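Dorkstead group for the over-eighties looks for new members

By Virgilio Sarmiento

A weekly conversation group in Dorkstead that asks older residents to talk about how they want to spend their days is looking for new members after moving to a larger room.

The Thursday Table meets from half past ten until noon on the ground floor of the old Du Plessis building in Bredex Street. It began in the reading corner of the town library with 7 regulars, all of them over 80, and had outgrown its corner by the spring. The new room has space for three tables, a kettle and a piano that needs tuning.

Each meeting starts with one question, written on a card and read out twice. Recent cards have asked what people would teach a grandchild if they had a single afternoon, which object in the house they would miss most, and what they stopped doing at 60 that they wish they had kept up. Members can answer, pass, or talk about something else.

Joan Puvau, who runs the group, worked as a district nurse for most of her life. She said the idea came from home visits, when patients often wanted to talk for longer than she could stay.

"I'd be doing a dressing and they'd tell me about a dance in 1951, and then I'd have to go," she said. "I always felt I'd left in the middle."
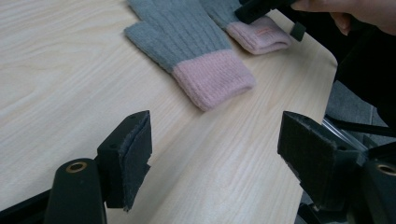
What the group talks about

Mrs Puvau keeps the cards in a shoebox and says she has written 229 of them. She does not repeat a question within the same year. Some get five minutes and some take up the whole morning.

The card about objects took two weeks to get through. One man chose a bread knife. A retired music teacher chose her late sister's address book, in which almost every entry has been crossed out and written in again somewhere else. She still rings two of the numbers.

Another morning was spent on the subject of giving things away. Several members had recently moved into smaller homes and disagreed about how to go about it. One had labelled everything for her children years ago and felt lighter for it. Another said she had no wish to live in a house full of labels, and that her family could argue it out between themselves.

Politics and illness are both allowed, though there is a rule that nobody may talk about their knees before the tea is poured.

Members do not have to be lively or well read. Mrs Puvau said people sometimes ring up and apologise in advance for having led a dull life. She tells them to come once and see.

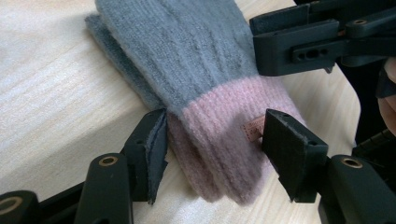 The oldest member is 94 and comes by bus from the far side of the river, with one change at the market square. He has missed two meetings since he joined, both on account of snow. He told me he had lived alone for eleven years and had fallen into the habit of having the wireless on all day so there would be a voice in the kitchen. On Thursdays he now leaves it off until the evening.

A small book

Some of the answers have been collected in a booklet, typed up by members and printed locally. The first run was 100 copies and there are still a few left at the library desk. It has no prices in it and no advice section, and the names have been changed at the request of two contributors. A second booklet is planned for November, with longer pieces and a set of recipes that came out of a card about Sunday dinners.

The library has put the loan copy on the local history shelf, where it has been out more or less continuously.

Money for the room comes from a collection held at the summer fair, which raised £3,538. That covers the rent and heating until next autumn. There is no charge to attend, and tea and biscuits are provided. Members who want to bring a cake are asked to let Mrs Puvau know beforehand, as there were four lemon sponges on one morning in June.

How to join

The group is open to anyone over 80 living in Dorkstead or the villages nearby. Younger husbands, wives and carers are welcome to come along, and can sit in or use the small room across the corridor. The entrance is level, and there is a toilet with a wide door on the same floor. Parking is at the back, through the green gate.

Lifts can be arranged for people who find the bus difficult. Requests should be left at the library desk by noon on the day before the meeting. New members do not need to book and may arrive at any time during the morning.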